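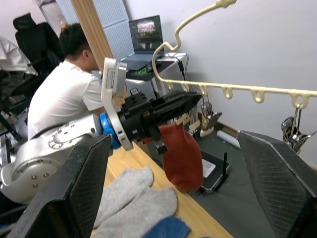
Home Forums Strings Youth & Student Orchestras Search Log in

Seating audition after the tour was announced, is this normal?

korda_viola
My daughter plays viola in the Trerkdale Youth Orchestra, third year now. In November they will go on tour, five concerts, and the last one is in the Korletey hall with the big organ. In spring all the players made their seating audition and the list was published. Now we received a letter that the strings must audition again, because the tour has only 67 places and the program was changed. The families already paid the first part, and the full price is 3,910 for each student with the flights.

My question is whether other orchestras do this also. I don't want to write an angry letter if it is a usual thing. English is my third language and my letters sound more angry than I am.

pegbox
Usual, yes. Nice, no. Ours did it two years in a row. The conductor picks a bigger piece, then somebody looks at the size of the stage and the number of beds, and the back desks get a letter.

Did they say what happens with the money if she is not chosen?

korda_viola
The letter says "refund according to the conditions," but the conditions were not attached. I asked for them yesterday and I am still waiting.

Tenor_Clef_Tom
I will disagree with pegbox a little. I sat on the other side of the table for eight seasons. A second audition is fair when the program really changes. If they dropped a Haydn and put in a Sibelius, the viola part is a different job. A child who played very well in spring may have stopped practicing in summer, and another one has grown a lot. Would you prefer that the spring list decides everything?

korda_viola
Yes, I would prefer it, if they took my money on the basis of the spring list.

pegbox
What she said.

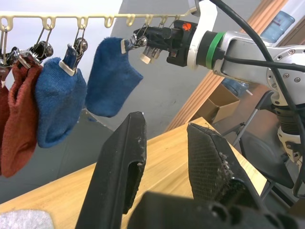
Tenor_Clef_Tom
The money is a separate question and there I am on your side. No orchestra should take a deposit before the places are final. But please don't mix the two in one letter. Write to the office about the refund, and write to the section coach about the audition, or better, let your daughter ask the coach herself. She is how old?

korda_viola
Fifteen. She asked already. The excerpts are the opening of the Sibelius finale and 19 bars from a new piece by Benedicta Abubakari, which was commissioned for the tour. The new piece is difficult to prepare, there is no recording and the part came as a bad scan. In bar 8 we can't read if it is a natural or a sharp.

rosin_and_rust
Ask for the score! A lot of people forget this. The office must have a PDF of the full score, and then you see what the cellos have in the same bar. My son did the Ilerham summer course with a new piece, and half of the accidentals in the parts were wrong, and the students who asked about it looked good, not bad.

Also the panel will not expect a perfect interpretation from a piece that no one has heard. They listen for rhythm and if you keep going.

Tenor_Clef_Tom
Agree with every word here. Slow tempo at home with the metronome on the eighth note, and sing it before playing.

pegbox
I still think it is a bad way to treat children. Mine lost her place in the second round and the girl who sat next to her went. They are friends again now but it took the whole winter. Tom, you say "a different job." It is a youth orchestra, it is not a job.

Tenor_Clef_Tom
That is a fair point and I chose the wrong word. I would still rather hear everybody again than cut from the back of an old list, which is what Pallard did when I was a student there. The last two desks were simply crossed out. Nobody played a note.

korda_viola
Thank you to all of you. The office answered this afternoon. The refund is complete if a student is not selected, except for the insurance, and they sent the full score without any question. Bar 8 is a natural. My daughter had practiced it as a sharp for a week, so now she must learn it again.

The audition is in the evening after school, which I don't like, but she says she plays better when she is a little tired. I did not send the angry letter.

rosin_and_rust
Good luck to her. Does anyone know if the Abubakari piece will be published after the tour? Our group is looking for something short with a real viola line.

korda_viola
I will ask the coach and write it in this thread.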